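Notebook, July. Clurklow bench, suction tip work

Tip number 6 is the one! I've been through five versions of the side-port suction tip since Rhodri Pugh handed me his sketches, and this is the first that I'd happily put in front of a clinician. The ports are staggered now, two rows, and the inner edge of each one is properly rounded over. Ran it in the thickened saline (Dwynwen's recipe, the gloopy one) and it kept drawing with the end hole completely blocked off by my thumb. Version five gave up almost at once in the same test.

Llinos Powell wants the edges checked under the scope before we get excited. Fair enough, but I'm already excited. I did look at 2 of the tips at 38x and found a small burr on one, at the port nearest the bend. I think the mandrel is a bit short there. Elis has a longer one on the Bromden rack and says I can have it if I bring it back (noted, Elis).
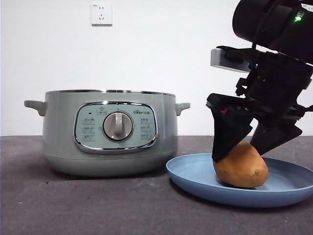
Next job is the tubing joint. The barbed fitting holds well, but it takes far too much push to seat it, and with gloves on it's a real fight. I want something you can line up by feel, and a raised grip ridge like the one on the green cooker's round knob would do very nicely on the collar: one straight rib, easy to find with a fingertip, and it tells you which way round you are without looking. I'll draw it tonight with the rib in line with the bend of the tip, so the collar doubles as a direction marker. Love this idea, hope it survives molding.

Leak test after that. Plan is 20 joints, half with the old barb and half with the shallower one from the Skemport drawing, all pulled down to the same vacuum and left while I get lunch. Use the gauge with the blue tape on it, the other one sticks.

Things to sort:
Order more of the soft tubing, we're on the last coil
Deburr the port by the bend and look again at 38x
Ask Rhodri if the bend angle is fixed or if I can open it up a touch
Dwynwen to mix another jar, a bit thicker this time
Mandrel back to Elis

4:40 pm, first collar sketch done, pinned over the sink.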